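Robot Learning from Demonstration
Handout 6: Hand-held grippers and the cloth-spreading task
Karthik Patwary
Fri 26 July

6.1 Scope

Handout 5 dealt with teleoperation, where the operator drives the robot arm and the arm's own joint readings are stored. This handout covers demonstrations collected without an arm. The operator holds a gripper in each hand and does the task directly. A camera on each gripper stores what the gripper sees, and the path of the gripper through space is worked out afterwards from the video and the motion sensor. The worked case is the Dorow set, which the exercise at the end also uses.

You should already be comfortable with rigid transforms and with the notation for frames in Handout 2. The Gavrilă notes on visual tracking are useful background for 6.4 but will not be assessed.

6.2 The task

A single cloth starts crumpled on a table. The two grippers must bring it to a flat, roughly square state. Folding is a separate task with its own labels and is left out of the results below.

Cloth is a hard case for three reasons. Its state cannot be written down with a small number of values, so any state we feed to the policy is a poor summary of the real one. Much of the surface is hidden when the cloth is bunched up. Lastly, a small error at the grasp (one layer taken instead of two, say) leads to a large difference in shape a second later. A policy that maps camera views to gripper motion avoids the first problem. It does nothing for the other two, which have to be covered by the data.

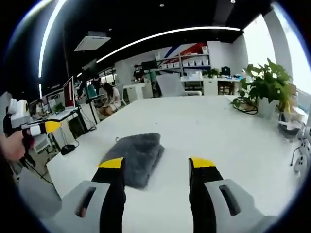

The start state matters more than students tend to expect. In the first Dorow sessions, in May, operators dropped the cloth from a fixed height over the middle of the table. This gave a narrow spread of start shapes, and policies trained on those sessions failed when the cloth was placed by hand. The later rule is that the cloth is gathered in both hands, turned, and put down anywhere within reach. Sessions recorded under the old rule are kept in the set but carry a flag, and you should leave them out unless told otherwise.

6.3 What is stored

Each demonstration holds, for each gripper:

- the wrist camera video
- the six-value pose of the gripper at each time step
- the opening between the fingers
- a start and an end mark, set by the operator

The two streams are aligned in time by Tralik, our recording tool. Alignment is checked by closing both grippers together at the start of each session. If the two closing events differ by more than one video frame, the session is rejected as a whole. Do not try to shift one stream by hand to rescue it.

No fixed overhead camera is used. This is a deliberate limit: anything the policy can see at run time must also be seen in the demonstrations, and we want to be able to move the robot without setting up a room camera again. The price is that either wrist view may lose the free edge of the cloth during a pull. The other gripper's view often covers the gap, so both views are always given to the policy.

6.4 Recovering the gripper path

Poses are found by matching fixed points in the room from one video frame to the next, combined with the motion sensor. Points on the cloth are a source of error, as they move with the gripper. Where the cloth fills most of the view, the tracker may wrongly decide that the gripper is still. Grisari, the clean-up stage, masks the lower part of the view before matching and drops any demonstration where the path jumps.

The Dorow set began with 1,086 demonstrations. After clean-up, 900 remained. Most of the losses came from fast motion close to the table, with only a few from bad alignment.

6.5 Phases

For analysis we split each demonstration into four phases:

(a) Search. The grippers approach and open. No contact.
(b) First grasp. One gripper takes an edge or corner and lifts.
(c) Open out. The second gripper takes another edge and the two move apart.
(d) Settle. The cloth is laid down and its corners are adjusted one by one or in pairs.
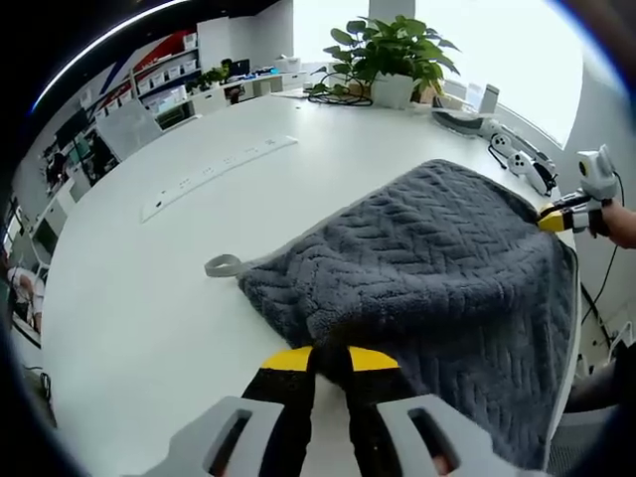

Figure 6.2. Both grippers at the edges of the spread towel.

Phase labels are not given to the policy. They are used to report where it fails. In phase (d) the motions are short and the cloth changes little, so an average error taken over the whole demonstration hides mistakes there. Report error by phase.

6.6 Result to discuss

Two policies of the same size were trained, one on all 900 demonstrations and one on a subset of 536 chosen for varied start shapes. Performance in phases (b) and (c) was close to equal. In phase (d) the smaller set did worse, and the failures were mainly at the corner furthest from the robot. Start-shape variety therefore does not account for everything the larger set provides.

6.7 Exercise

You are given 14 demonstrations with the phase marks removed. Mark the phase boundaries using finger opening and gripper speed only, then again with the video. State where the two versions disagree and which phase is affected most. Two pages at most, plots included.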